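Speaker notes - "Keeping the old desktops going", Brenevside repair evening, 10 October 2024
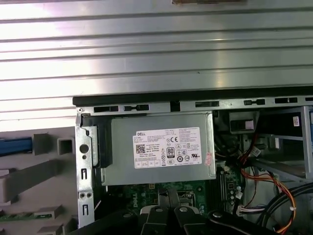
Welcome everyone, and thank Uchenna Ezeani for opening up and for the biscuits. Wait for the people at the back to find chairs. I always start too early and then have to say the first bit twice.

Begin with how I got into this. My first desktop came from my uncle's shop in Starisitz and I was frightened of it for years, I really was! I thought that if I took the side off, something would spring out at me. Ask for hands up - who has never opened one? Tell them they're in very good company and that I was well past forty before I did.

Next, the power supply. It's the grey box that everyone takes for granted, and it's the part I'd like people to respect most. Say this slowly: switch off, pull the mains lead out of the back, and leave the lead where you can see it. We swap a power supply whole. We never open one up, however handy we are, as it can hold a nasty charge long after it's unplugged. Pause here for questions, there will be some.

Then labels. On a Dell one like ours you get the maker's name in the corner, a square code, the 80 efficiency logo and a whole crowd of little approval marks, CE among them. People's eyes glaze over, and mine did too. Tell the story of Konrad Lanz ordering a replacement by the look of it alone, and the two of us sitting on his kitchen floor with a box that wouldn't go in whichever way we turned it. Copy the part number down before you order anything - pencil and paper will do.

Memory slots now. Look for the long narrow sockets standing in a row beside the board. Adding memory is the kindest thing you can do for a slow machine, and it's a nice first job for nervous hands. Touch bare metal on the case first. Hold the stick by its edges, line up the notch, press until the clips close. Don't rush this part, Tanko Onyeka asked me to go over it twice last time.

Mention dust, but briefly (I can go on about dust). Soft brush, short puffs of air, and do it outdoors if the weather's kind.

Finish with the numbers. We've had 23 desktops through since last December and 7 of them went for parts. The rest are back on people's desks.

Tea, then benches. Bukola has the screwdrivers.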